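Shared workspace shelving: who decides what goes?
Workshops and Shared Spaces > Storage and Tidying

gumleaf_jo
Long time reader, first time starting a thread. We've got one tall metal shelving unit in our shared space and it has become the place where everything goes to retire. Half office, half workshop, so you get cardboard boxes next to somebody's cup next to a bag of who knows what. I've been told I can sort it out as long as I don't chuck anything important (helpful!). Budget is $50. Where would you start?

Basil_Shed
Bottom shelf. Always the bottom shelf. It's where people shove things with their foot. Pull the lot onto the floor, sweep under it, and don't put a single thing back until you know what it's for.

tadpole1000
Disagree with Basil. If you start at the bottom you'll run out of puff in an hour and the part everyone looks at will still be a mess. Do the middle shelf first. It's at eye level, it's got a drink bottle and a cup on it, and you can clear it before morning tea.

Basil_Shed
And then the bottom shelf never gets done. Ask me how I know.

nightowl_knits
We did ours at Carnegie last March and went with tubs. The Tadmont ones with the clip lids, 147 dollars for the set, which I thought was steep but they've held up. The Basico ones cracked on us. Label the short end, not the lid, or you'll be unstacking them all day.

gumleaf_jo
147 is a fair bit over my 50, haha. Could I get away with cardboard boxes? We've got heaps.

nightowl_knits
You can, they just get soft if the floor gets mopped a lot. Fine on the middle and lower shelves, I wouldn't put them right down the bottom.

tadpole1000
Cardboard's fine. I've got 100 little bags of odds and ends in cardboard at my place and the sky hasn't fallen. What I'd really push for is one shelf that's only for personal stuff — bottles, cups, hats, whatever — and anything left anywhere else is fair game.

Evau_again
Counterpoint: people shouldn't be keeping cups on the workshop shelves at all. Get a hook rail or a tray near the sink. We argued over this for months and the tray won.

gumleaf_jo
We don't have a sink in the room, it's down the hall, so the cups do have to live somewhere. I like the personal shelf idea though. I've also got my eye on the white table across the room, which has turned into a second shelf without anyone agreeing to it. Couple of pics. The shelves against the brick are in the first one, the table and the pink chair are in the second.
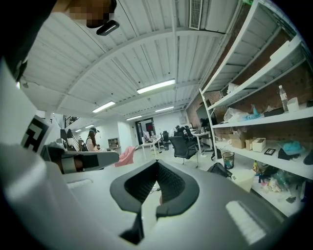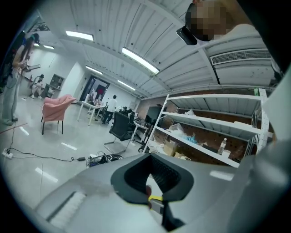
Basil_Shed reckons the table has to be cleared on the same day as the shelves, otherwise whatever comes off one will just land on the other. Get some empty boxes ready before you touch anything, and have one marked "ask" for the things that might belong to someone. Leave it out for a fortnight.

tadpole1000
OK, on that one I agree with him. Mark it in thick texta, but! Our "ask" box got taken out with the recycling.

gumleaf_jo
Noted on the texta. I'll have a go after everyone's knocked off, 5 pm or so, and start in the middle (sorry Basil). Does anyone have a trick for getting old tape off metal shelves?

nightowl_knits
Eucalyptus oil on a rag. Leave it on a few minutes and then scrape with an old plastic card.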